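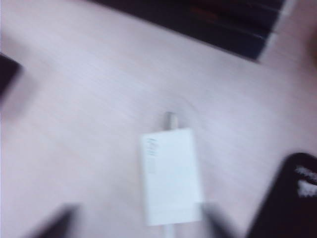
4. Charging the lamp for the first time

I know you want to switch your Turell on right away (I did too!), but give it a full charge first. My first one got maybe ten minutes before I ran out of patience, and I spent that evening reading by the hall light.

1. Slide the switch on the base to OFF.
2. Peel back the rubber flap and push the cable in until it clicks.
3. Plug the other end into the wall. The ring glows amber.
4. Leave it alone for 9 hours. When the ring turns green, unplug it and press the flap shut.

Note: if the ring blinks, pull the cable, wait 30 seconds and try again. Mine does this now and then and it's never meant anything.

Caution: don't charge it on a bed or under a blanket, please. And keep the flap closed outdoors, even if it looks like a dry night.

After that, a top-up every 18 days keeps mine happy on the porch. Setting the dimmer is in section 5.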